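Media and Fame, Handout 3: How a Celebrity Profile Is Made
Jenmont College, Department of Media Studies
Lecturer: Heriberto Quintero

Please read before the seminar and bring one printed profile with you.

1. What we mean by a profile

A celebrity profile is a short text which presents a known person to readers who may not know this person well. It usually gives the profession, the best known roles or songs, and some facts of family life. In our course we look at profiles of television actors, and we ask where each fact comes from. 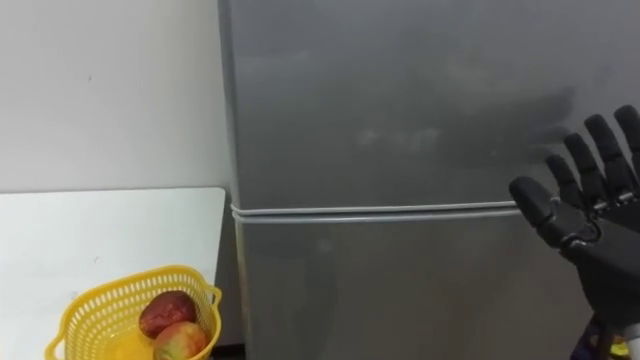 Fig. 1. Refrigerator, with yellow basket and fruit on a white tabletop.

2. Sources

We divide the sources into first-hand and second-hand. An interview printed in full is first-hand. A fan page which repeats the interview is second-hand, also when it repeats it correctly. Kwadwo Dramani collected 249 profiles for his thesis and found that 50 of them named a source for the marriage date. The others gave the date and nothing more.

The difficult case is the agency biography. It comes from the actor's own office, so it is close to the person, but it is written to sell. Treat it as first-hand for the list of roles and as second-hand for everything else.

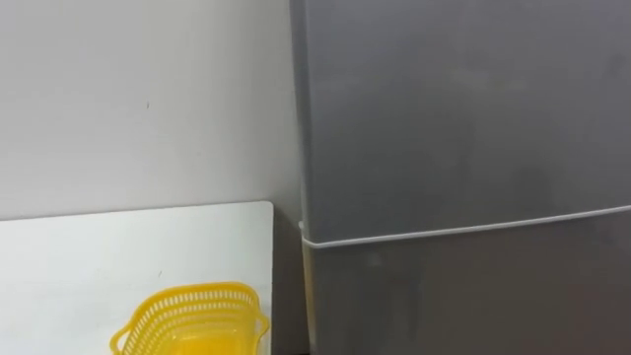 Fig. 2. Wall and refrigerator front.

3. Private life in the profile

Many profiles have a heading in the form of a question: who is the wife, how old are the children, how much does the star earn. The heading promises an answer, and often the paragraph under it gives none. Mark such paragraphs with a pencil in your printed text - we will compare them in class.

Income figures need special care. The writer often takes the number from another profile and changes the currency.

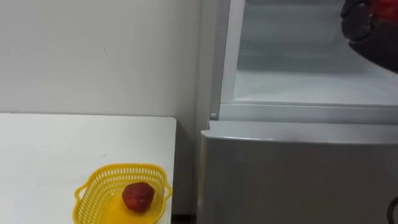
Fig. 3. Yellow basket on the table.

4. Written task

Choose one actor from the Asdale reading list. Write a profile of one page, with a source for every fact about family. Send it by Apr 4, 2025.

Optional reading: Trandov, chapter 3, on gossip columns.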